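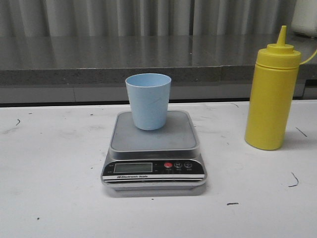

Open day at the Stinwood bomb disposal school

I'd wanted to get into Stinwood for ages, so when they opened the gates on Apr 23, 2024 I was in line before my coffee had kicked in (264 visitors, and I swear most of them were ahead of me!). It's where police and army teams learn to deal with roadside bombs, and you don't often get to poke around.

Lautaro Toledo took our group through the mock village first. Five streets, a market, a bus stop, all of it wired with harmless charges. He let us search one alley and we missed 3 of them, which shut everybody up pretty fast.

After lunch Mhairi Morrison talked about working with villages hit by militant attacks near Vundudmont. She was the best part of the day for me – no slides, just stories about shopkeepers who spot a strange bag long before any patrol does. Somebody asked if she'd go back and she said she's flying out again in February.

The bus home was late and I'd left my umbrella in the classroom block. If anyone picked up a green one, please drop me a line.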